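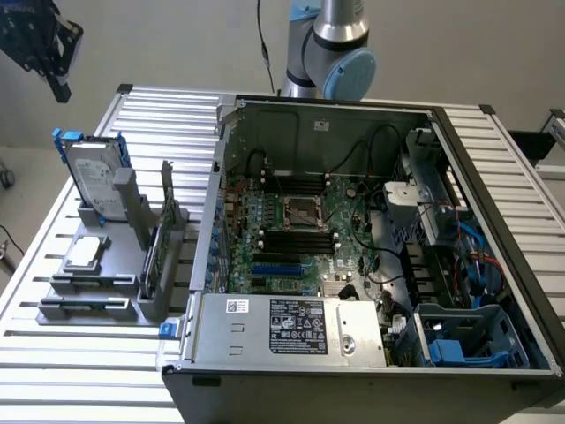
How does a robot learn to take a computer apart?
It practises one small step at a time, and after each try it is told whether the step worked.

Home | For Schools | Young Readers | Research Stories | Contact

Robots and Old Computers
Published 06/07/2020 by the Bolten Institute, Young Readers Program

Many computers are thrown away while some of their parts still work. Researchers at the Bolten Institute are studying whether a robot can take those parts out safely, so that they can be used again. The study is called Betach.

Parts that have a place

Inside a desktop computer there is a large flat board called the motherboard. Other parts plug into it. The processor, or CPU, does the computer's calculations. It sits in a square holder called a socket, and a metal lever helps to keep it still. Memory modules are long and thin, and they stand in narrow slots. A hard drive stores files even when the power is off.

When a part comes out, it goes into a fixture. A fixture is a holder with a shaped space for each part. The processor lies flat in a tray, the hard drive stands upright at the back, and an expansion card is held on its edge in a slot. The robot can find a part more easily if it is always kept in the same position.

Why is this hard for a robot?

Your fingers can feel when something is stuck. You might wiggle it, or stop and look again. A robot must be given a way to notice the same thing. In the Betach study, the robot measures how hard it is pushing or pulling. If the force is too great, it stops and goes back to the start of the step.

Computers are also different from one another. Cables may cross over a part, and a latch may be blue in one computer and grey in the next. A robot that only remembers colours would soon make mistakes.

How the researchers tested their idea

The researchers compared two ways of teaching. In the first, the robot copied one set of movements exactly. In the second, called the Zaidi method, it looked at the computer before every step and then chose where to move.

Each method was given 402 tries at lifting out a part. The copying robot failed 39 more times than the robot using the Zaidi method. Most of its failures happened when the computer had been moved a little to one side - sometimes by only 7 millimetres.

The Zaidi method was slower. Looking again before each step added nine seconds to every try. The researchers now want to find out which steps need a second look and which do not. That work will begin in December at the Leltard workshop.

Words to know

Gripper: the part of a robot that holds things.
Force: a push or a pull.
Method: a planned way of doing something.

Related items
What Happens to an Old Phone?
How Robots Measure a Push
Inside the Leltard Workshop
Sorting Metals for Recycling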